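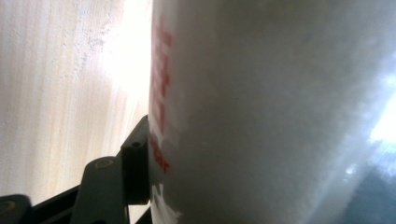

Borumdale Community Pantry @borumdalepantry
Jul 13, 2023
The pantry shelves at the Brorkach building have been reorganized. This thread sets out the new arrangements for storing, labeling and returning containers. Please read it before your next shift or collection. 1/10

2/10
Dry goods are now stored by type and no longer by the date they came in. Flour, rice, oats and dried beans are on the left wall. Sugar, salt and baking supplies are on the right. Canned goods stay where they were.

3/10
Large containers belong on the two lowest shelves only. A full tub of rice is heavier than it looks, and last month one was found on the top shelf beside the paper towels. Please ask for help with lifting.

4/10
Containers that still carry their original printing may be reused, provided they once held food and have been washed and fully dried. The printing does not need to be scrubbed off. A pantry label must be added, and it is the pantry label that counts.

5/10
Each label should show the contents, the date of filling and the initials of the person who filled it. Place it on the side facing the aisle, at mid-height. Labels on lids are not accepted — lids get swapped, and in June we had oats marked as bread flour for the better part of a week.

6/10
Old labels should be soaked off in warm water before a new one is applied. Do not stick one label over another. Elli Miettinen keeps a plastic scraper in the drawer under the sink and asks that it be put back there. Please do not use kitchen knives.

7/10
Under the previous system we recorded 1288 containers over the year, of which 1003 came back. Households that still have pantry containers at home are asked to return them, with lids where possible. No charge will be made and no names will be taken.

8/10
Returns are accepted at the side entrance on Salminen Street during opening hours. Please do not leave containers outside the door overnight. Cracked containers, and any that have held paint, detergent or garden products, cannot be accepted in any condition.

9/10
A reply to a question from Essam Fawzy: yes, glass jars are still welcome, up to the size of a standard pickle jar. They go in the crates by the window and should not be stacked more than two high. Jars with rusted lids may be brought in without the lid.

10/10
Training on the new shelf plan will be given by Folasade Adebisi in the front room, in groups of 4. To reserve a place, write to the pantry desk or speak to Nelli Kiiskinen at the counter. Printed copies of the plan are available there, in large type on request.

Borumdale Community Pantry @borumdalepantry
Addition to the above: the shelf plan posted inside the storeroom door shows the baking supplies on the left wall. This is an error. They are on the right — a corrected sheet will be put up tomorrow morning.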